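How to run the tidy-up demo on open day

1. Stand the tall tube up, jar to its right. Elibariki Mwaipopo likes to start here – visitors trust a vitamin.

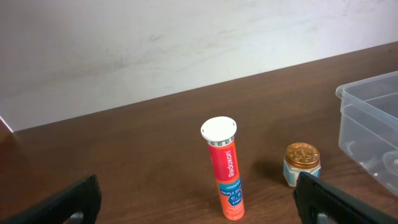 Fingers open, tube between them.

2. Put the clear tub mid-table and keep it empty. Someone will offer you a business card for it. 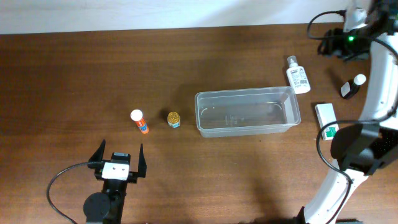

3. The spray bottle belongs in the tub, lying down is fine. Applause is optional and, at Turnine, rare.

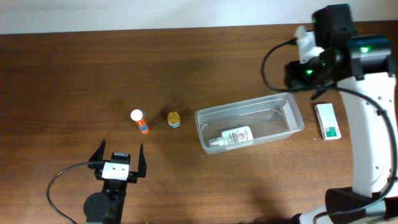 4. Take questions. The first will be about dishes.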